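The drawer of small black things

Posted by Bronwyn Bolger on 26 April 2018

Every household has a drawer for the takeaway menus and the dead batteries. Ours has a second drawer, below that one, for small black rectangular objects. I don't remember opening applications, but they have been moving in since February, and last week the drawer stopped closing.

My method for this sort of thing is to clear a white table and put out only a few items at a time. White, so you can't lose a black thing on it. A few, so you can't start a pile and call it progress.

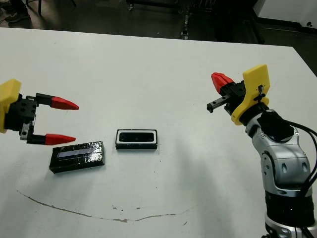
3 min read

The one in the crinkly clear plastic is the kind that gives me trouble. Once something is still in its wrap, I become sentimental about it. It could be returned! It could be a present! It has sat in the dark under a Gadex catalogue for long enough that neither is going to happen, and yet I put it down on the table as gently as if it were an egg.

The smaller one with the white border has no such protection. It has a glossy black panel and it looks as if it knows something. I have a theory that it belongs to the old Damudus unit we gave to Alby Rewi when he moved to the coast, in which case Alby has spent a fair while wondering why the thing won't work, and has been too polite to ring. Alby, if you're reading, ring.

Rochelle McAlister, who is ruthless, gave me her rule years ago: if you can't name it, bin it. I've tried living by this and I can tell you it cost me the only charger that fitted the good torch. A replacement was $35 plus postage. So my own rule is softer. If I can't name it, it goes in a row with the others and I look at it until one of us gives in.

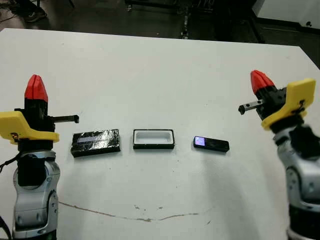
A row does help, I'll say that for it. In a drawer, everything black and flat is the same object. Side by side you start noticing that one is shiny and one is really a tray, open on top and white inside, and that a tray is a perfectly useful thing to own if you've got something to put in it. I have 27 loose screws and a spare key to a house we sold. Sorted.

The rest of the afternoon went to cables, which I'll spare you. Jericho Magbanua wrote after my last post to suggest labelling both ends of everything with masking tape, and I did get through a metre or so before the tape ran out — it's on the list, under milk.

The drawer closes again now if you lift it slightly and push from the left. The wrapped one went back in. I know.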